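Werbridge Boards > Shop Talk > Machines and Automation > Thread

New Posts Search Members Rules Log in

Can a machine do the dull jobs yet, or are we still the machine?

clamprack
Every December the same argument breaks out at our shop. Someone watches a clip of a robot folding a shirt and announces that in a year we'll all be standing around drinking coffee while the arms do cleanup. I've been hearing "in a year" long enough to have worn out two pairs of boots.

So I'm putting it to the board. I don't mean welding car doors eight feet apart in a cage. I mean the small stuff. Wipe the bench. Swap the wool pad on the buffer. Put the thing back where the thing goes. Is anyone's machine doing a chore like that, unattended, on a normal day, in a normal mess?

fliven_fan
Define unattended. My robot vacuum is unattended right up until it finds the phone charger.

oldmill318
No. Next question.

Dambrauskienė
Oldmill, you said the same about cordless drills.

I run a small refinishing shop and I think you're all grading the wrong thing. The arm is fine. Arms have been fine since before I had gray hair. What you want to look at is the last two inches, where the fingers meet whatever they're supposed to pick up. Give them a nice square block and they look like geniuses. Give them anything fuzzy, floppy or round and it gets humbling. So I'm interested in wool pads on a plain white table, and much less interested in shirts. 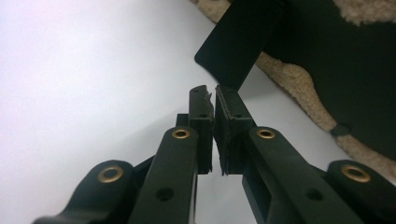
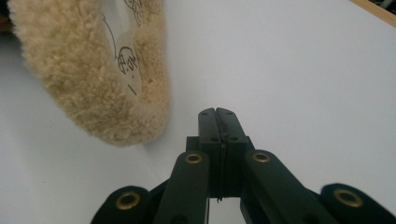

Think about what your own hand does with one of those. You pinch the pile and some of it squashes, so you pinch harder without deciding to. You find the stiff part under the fluff by feel. You know which side goes against the work. A two-finger gripper has to get all of that out of one squeeze, and a pinch of fleece feels like practically nothing until suddenly it's the whole pad and you've dragged it across the table by its hair.

I'm not saying it can't be done. I'm saying I'd pay to watch it done 300 times in a row with nobody nudging the pad back into place between tries.

oldmill318
The drills had lousy batteries when I said that and I stand by it.

clamprack
"By its hair" is going on the shop wall.

sandy_bottoms
Going to disagree with most of this. You're all comparing the machine to yourself on a good morning. Compare it to the kid we had last summer. He could swap a pad, sure. He also put a finishing pad on the compounding buffer and took the clear coat off a tabletop down to Thursday's regrets. The machine doesn't have to beat a craftsman. It has to beat whoever is on shift at 4:30 p.m.

Dambrauskienė
Fair, but the kid knew he'd wrecked it. I'm guessing you heard him know it.

sandy_bottoms
They heard him in the parking lot.

Lộc Lưu
I do this sort of thing for a living (not pads, mostly kitchen items) so let me be the boring one.

Short version: picking up soft stuff is a lot better than it was. Putting it somewhere exactly is worse than you'd think from the clips. Doing it again after someone moves the table is worse than that. When we report a good number it's usually for one table, one height, one kind of lighting. Change the tablecloth and you go get lunch while it sulks.

The way people teach these now is by showing them, over and over. A few hundred demonstrations gets you something that does the job most of the time as long as the world stays polite. People ask why we don't just write down the rules. Try it. Write the rules for picking up a wool pad. I'll wait.

fliven_fan
1. Pick up pad.

Lộc Lưu
You're hired.

grainfiller
What's "most of the time" though? Most of the time is great for a coffee order. If it's swapping pads on a machine spinning at 3000 rpm I want a different phrase.

Lộc Lưu
Same here, and I wouldn't put one near a spinning spindle without a person holding the switch. Laying out and putting away, with everything powered down, I'd consider. Changing the pad itself means lining it up and seating it flat, and I'd want to see far more runs before I trusted that.

oldmill318
So a man stands there holding a switch so the robot can do the thing the man could do with his other hand.

Lộc Lưu
For now, yes.

oldmill318
I withdraw my objections. That's the most realistic shop setup I've ever heard.

clodach_dave
We had a sales guy from Clodach at the shop where I work. Very smooth. The arm picked up a foam block 21 times and he beamed like it had been accepted to college. Then my boss handed him a rag. The sales guy looked at the rag for a while and said rags were on the roadmap.

Dambrauskienė
Everything I own is on the roadmap.

grainfiller
For the house side, dishwasher and washing machine already won. They work because we agreed to carry everything to the box and carry it out again. All that's left is the carrying, and the carrying was always the chore.

clamprack
So, tallying up: one no, one "for now," one rag, and a hire. I'm going back out to wipe the bench by hand. If anybody gets a real one doing pads with the power off, post how it went, including the bad tries. I'd like to see the bad tries most of all.

sandy_bottoms
Ask the kid. He's got plenty.

Related threads
Wool or foam for the first cut?
Robot vacuum vs. shag rug, round two
Fliven bench arm: anyone still getting parts?
Best way to get compound out of a pad
What do you let the new hire touch?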